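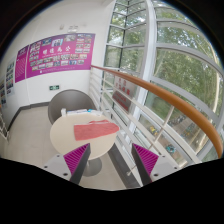
The Vostham pedestal table and tub chair, with a coral-red cloth on the tabletop.

Vostham Pedestal Table and Tub Chair: Furnishings Review
Prepared by Stavros Dimitriou
August 31, 2007

The Vostham set is supplied by Softić for reception corners, landings and other shared areas where a full desk would be out of proportion. This review considers its suitability for general use in buildings open to staff and visitors. The table and chair were assessed together, although they may be ordered separately.

The tabletop is round and cream in color. It stands on a gray pedestal base, also round, with a metal stem. The absence of corner legs allows a chair to be drawn in from any side and leaves the floor easy to mop. Assembly required one person and 39 minutes, including the time needed to level the base. The printed instructions are adequate, but the diagram for the stem fitting is too small and should be enlarged in any future edition.

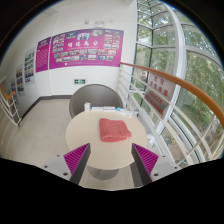 In daily use the top offers enough room for a folded towel and a row of small cartons and packets along the far edge, with the near side left clear for writing. The surface wiped clean with a damp cloth during the trial. Light colors do show ink, and marks should be removed the same day.

The chair has a broad, rounded shell back that gives firm support for short periods. Users who remained seated for more than an hour asked for a cushion. The back rises well above the tabletop, so the chair cannot be stored beneath it. Purchasers with narrow landings should measure before ordering.

The set was priced at $400, delivered, with a warranty of 3 years. The comparable Sako table costs some $56 less but is sold without a chair.

Rating: Recommended for light shared use. Not recommended as a permanent workstation.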